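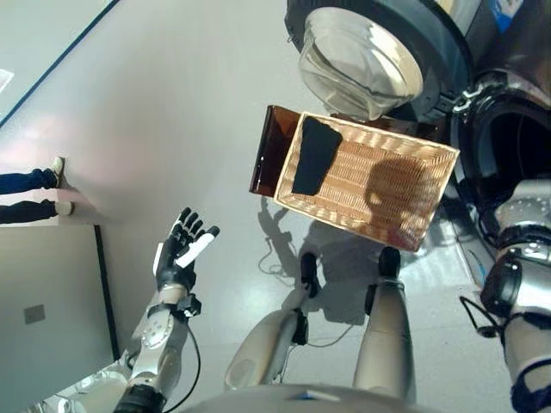 A black cloth in the wicker basket, by the washing machine.

The Grodlow Account

Hala Sayegh found the ledger in October, under the road maps in her father's desk. Most of it was paid off. He had drawn a line through each entry and written the amount again beside it in smaller numbers, as if to check himself. One entry had no line through it. It said Grodlow, boat, 480.

She knew the boat. It had been in the yard when she was a child, upside down on blocks, and it had gone to the river maybe four times. Her mother had kept tomato plants against the side of it. Hala hadn't known that it was never paid for.

She called her brother that night and he said to leave it alone.

"Grodlow's probably dead," he said.

"Then he has kids."

"And you're going to go hand them money for a boat we don't have anymore."

She said she might. He said it was her gas.

Prerkthorpe was 52 miles up the river road. She left early, before the school buses, with the ledger on the seat and the cash in an envelope from the electric company. It rained as far as the bridge and then stopped. She had lived in the town until she was nine and expected to recognize more of it. The feed store had been turned into a dentist's office. The church had a new roof, green metal, and the lot beside it where they used to park was a lot for something else.

The boatyard was where she remembered it. The sign said Kramer Marine, and a woman in a canvas coat was hosing mud off a trailer.

"I'm looking for a man named Grodlow," Hala said. "He sold boats here."

"He built them." The woman shut off the hose. "He sold the place to my husband's father. You want him or you want a boat?"

"Him."

"Second street past the post office, gray house. Knock hard."

Hala knocked hard. It took him a while. He was a tall man who had gotten very thin, and he wore a cardigan with the cuffs folded back twice. She told him her name and he looked at her without any change in his face. She told him her father's name and he opened the door the rest of the way.

The kitchen was warm. A radio was going in another room, a man reading grain prices. Grodlow moved some newspapers off a chair so she could sit down, and then didn't seem to know where to put them, and held them on his lap while she talked. She took out the ledger and turned it around on the table so he could read the page.

He read it for a long time – longer than it needed.
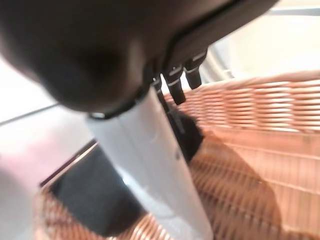 "Did my father ever pay you for the boat?" Hala asked.

"He paid me half in the spring and never paid the rest," Grodlow said.

"How much was the rest?"

"What he's got written there. That part's right."

She put the envelope down beside the ledger. He didn't touch it. He asked how her father had died and she told him: the winter, the second stroke, the hospital in Bonent where they had been good to him. Grodlow nodded at each part. He asked if the boat was still around. She said her mother had sold it to a neighbor the year after they moved, and the neighbor had let it go to rot.

"It was heavy in the front," he said. "I told him that when he took it. I used a piece of oak I shouldn't have. He came back in July and said it steered like a wagon, and I said I'd fix it, and he said he'd pay me when I did."

"And you didn't fix it?"

"I had 22 orders that summer. I thought he'd bring it in after the season." He smoothed the newspapers. "Then you people moved."

In the other room the grain prices ended and some music came on. Hala looked at the page again. Her father's handwriting had been better then. There was nothing next to the entry about oak or steering, only the name and the one word and the number.

"So he didn't owe it," she said.

"Well, he thought he did. He put it down."

They went back and forth on it for a while. He pushed the envelope over to her side and she pushed it back. In the end he took it, counted out half in twenties, and gave her the other half along with a pencil. She drew a line through the entry. He asked her to write the new amount beside it, small, the way the others were done, and she wrote 240.

He made coffee after that. It was weak and she drank two cups. He wanted to know if her brother was the one who used to fall off things, and she said he was, and that he sold insurance now.

It was past noon when she left. She stopped at the yard on the way out, but the woman had gone in and the trailer was standing clean by the fence.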